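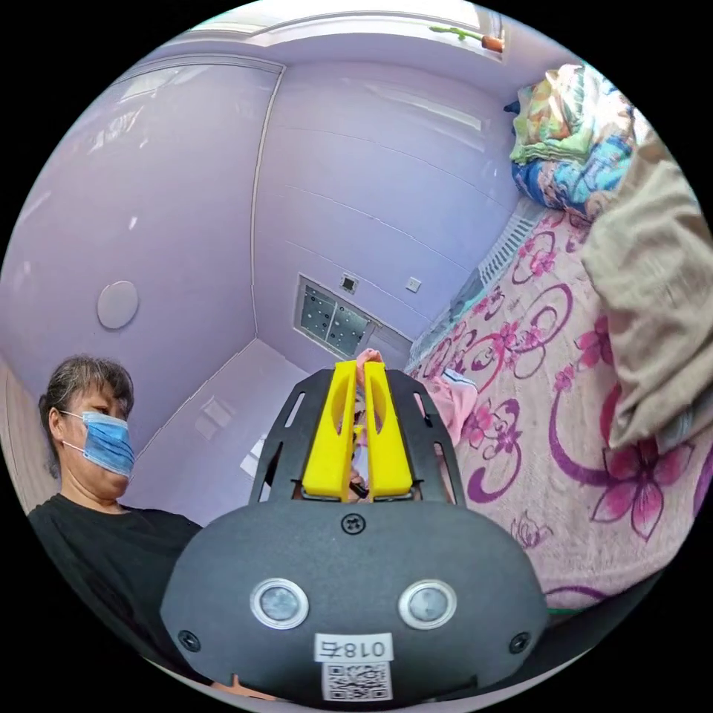
Chapter 7
Small Things First

I learned to sort laundry from my uncle, Patricio Riquelme, who ran the linen room at a guest house in Dralldale and had very firm views on socks. I was there for one July, I was hopeless, and on my first morning he gave me a heap of clean washing and went off to have his coffee. I did what nearly everybody does and started with the sheets (they're big, they look impressive when they're done!). By the time he came back I had a lovely stack of sheets and a horrible tangle of little bits underneath, and he made me start again.

So this chapter begins with the little bits. I mean flannels, hankies, baby socks, hair bands, doll's clothes, the belt off a dressing gown – anything you can pick up between finger and thumb. They get lost down the backs of things, they hide inside pillowcases, and they take far more of your time than their size would suggest. At the guest house we went through over 800 pieces in a busy week, and I'd guess most of my swearing was done over the ones smaller than my hand.

You met the folding table and the three-pile sort in the last chapter, and I'll assume you've had a go at both. What we're adding now is the pick. Look down at what you're doing, take one thing by its edge, lift it clear of the heap and give it a second to hang before you decide where it goes. A pink scrap of cloth might be a sock or a doll's hat, and you often can't tell until it's hanging there by itself. My uncle called this "letting it say its name", and I still mutter that over the basket at home.

We'll work through it in 2 parts. The first is about picking and sorting, with a short practice you can do with whatever is in your own drawer. The second is about folding things that don't want to be folded, and it borrows the Troncoso roll from Chapter 5, so have another look at that if it's gone hazy.

Before you read on, find yourself a handful of small things made of cloth. Odd socks are fine. Mix them up well and put them on the table in front of you, then turn to Section 7.1.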